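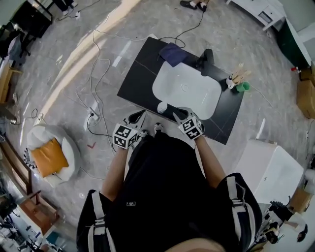
Figure 1. The sink counter, with the folded cloth at one corner of the basin and the green cup at the right-hand end.

Search this site Enter keywords Go

The Edge of the Sink: Where Small Things Live on a Shared Counter

Project report, Home and Workplace Design, Trurarby College

Background

The assignment was to pick one surface that several people use and find out why it gets messy. Most of the class picked desks. We picked the sink counter in the ground floor room at Nasrallah House, partly out of interest and partly so that we could get a drink of water while working.

The counter is a black slab with faint gray veins, and the white basin takes up a good share of it. The slab around the basin is what we called the edge, and the edge is where everything ends up. It's a handsome counter. It also shows every dried water drop in the building's history, which the person who chose black presumably did not have to wipe.

Our question was simple: if something is used at the sink, does it have a place there, and does it go back to it?

What we did

There were two of us, and we worked over six weeks, finishing in November. We kept a paper diary on a shelf by the door and wrote in it whenever either of us passed through, noting what was on the edge and where. Passing through was not evenly spread. The diary is rich in detail for late morning and almost blank before 9, a limitation we accept full responsibility for.

We also tried two changes. In the first, the cloth got a fixed spot at a back corner of the basin. In the second, the tall things were moved together to one end of the slab. We put up no signs. A previous group in this course had studied signs and found that people lean on them.

The cloth

The cloth was the main offender. Before we gave it a spot, the diary has it bunched beside the drain, spread over the faucet, under a mug, and on one occasion in a coat pocket (returned). A cloth left in the bottom of the basin gets soaked by the next person, who then doesn't want to touch it, and so the slab doesn't get wiped.

Folding it and hanging part of it over the rim worked better than we expected. The corner is close enough to reach without looking. People began folding it again after use, though the standard of folding varied from hotel to laundry accident. We used a dark navy cloth. On a white basin it is easy to see, so when it was missing, people noticed and complained to us as if we were the management.

Its weakness is that a dark cloth doesn't show when it needs washing. We wrote "wash cloth" in the diary more often than we washed the cloth.

The bottle

The small white bottle stayed near the other corner of the sink for nearly the whole project. Nothing we did affected it. It was already in the right place, and whoever put it there first should have been given our grade.

We did bring in a larger Zatero refill bottle to see if a heavier object would hold its position. It did, mostly by being too annoying to move, and it left a ring on the slab. We took it away again.

The green cup

At the right end of the counter is a green cup with a bundle of light wooden sticks in it. The sticks go out and come back, and in our experience the cup itself barely moves. We think this is because it holds something. An empty cup on a counter is fair game and will be drunk from, washed, or carried upstairs. A full one is furniture.

This was useful, and we had not planned it. We had been drawing up a small tray with a raised lip, named the Havonetti after the café where we argued about it, and had spent most of a weekend on the drawings. The cup was doing the same job with no drawings at all. The tray is in the appendix, where it looks very nice.

Small loose items gathered next to the cup, and we counted this as a success. They used to gather in the drain.

Problems with the method

The diary came to roughly 1,000 words, a fair number of which are "same as before." We also both got tidier when we had the pen in hand, so some of the good results are simply us. And we stuck to the counter. The floor of that room, with its cables, would be a separate project and probably a longer one.

Next steps

We would like to try a lighter cloth, and to run the diary again with somebody who gets up earlier. The cloth is still on the corner as we hand this in. It has been washed.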